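Ticket: Gray bin, scratched divider panel and worn floor
Opened by: Huguette Bélanger
Assigned to: Jonatan Sundqvist
Site: Vindside workshop
Status: Waiting on parts

Huguette Bélanger wrote:

Hello Jonatan, and thank you for being so quick with the shelf brackets in October, they have made such a difference to the back wall. I'm afraid I have another one for you. It's the big gray metal bin on the wooden table, the one we bought from Rønning when we moved in. Small parts keep getting stuck along the bottom of the sloping panel inside. Washers are the worst, and the short pins from the Landermont kits are nearly as bad. They slide down the panel nicely enough and then wedge themselves in the seam where it meets the floor, and I end up coaxing them out with a plastic ruler (which is now a rather short plastic ruler).

Liliana thinks the panel has come loose at the bottom. I pressed on it with my hand and didn't feel it give, but she has a better touch for these things than I do. The surface is also getting rough to wipe down — the cloth catches on it, and I go through far more cloths than I used to.

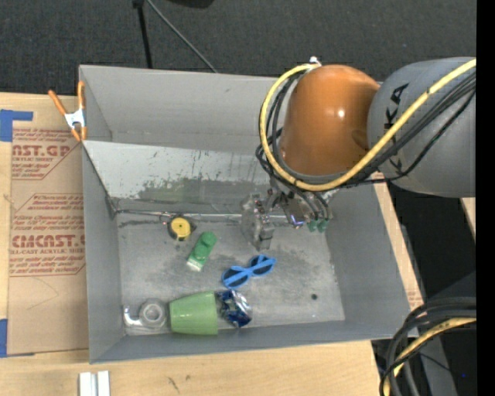
Bin interior, with the worn patch on the lower half of the panel.

Could you tell me if this is something we can fix ourselves, or if we need a whole new bin? I'd hate to throw it out over a seam.

Jonatan Sundqvist wrote:

Hi Huguette, so glad the brackets are behaving! No need for a new bin, I think. The walls look fine to me, and the scratches and pale areas on the floor are nothing I'd lose sleep over. I'd like to deal with the rough patch and the seam together, as the panel has to be emptied and cleaned for both.

Before I order anything, would you try a few things for me?

Empty the bin completely and brush along the seam, starting from the left corner. There's a thin line of wire along there, so please go gently and don't pull on it.

Wipe the panel with warm water and a drop of dish soap, then let it dry overnight.

Drop in a handful of washers and let me know where they stop.

Huguette Bélanger wrote:

All done, and the panel feels a little better for its bath, though the patch is still rough. The washers stopped at the seam again, mostly toward the left corner. Eskil tried it with the pins and got the same thing.

Jonatan Sundqvist wrote:

Perfect, that's just what I needed. I've asked Ragnvald Amundsen at Lamau for a smooth liner sheet and a strip to cover the seam. He has 2 liners in stock and will cut one to size. Please keep the washers in the small tubs until I've been by to fit it. I'll leave this ticket open in the meantime.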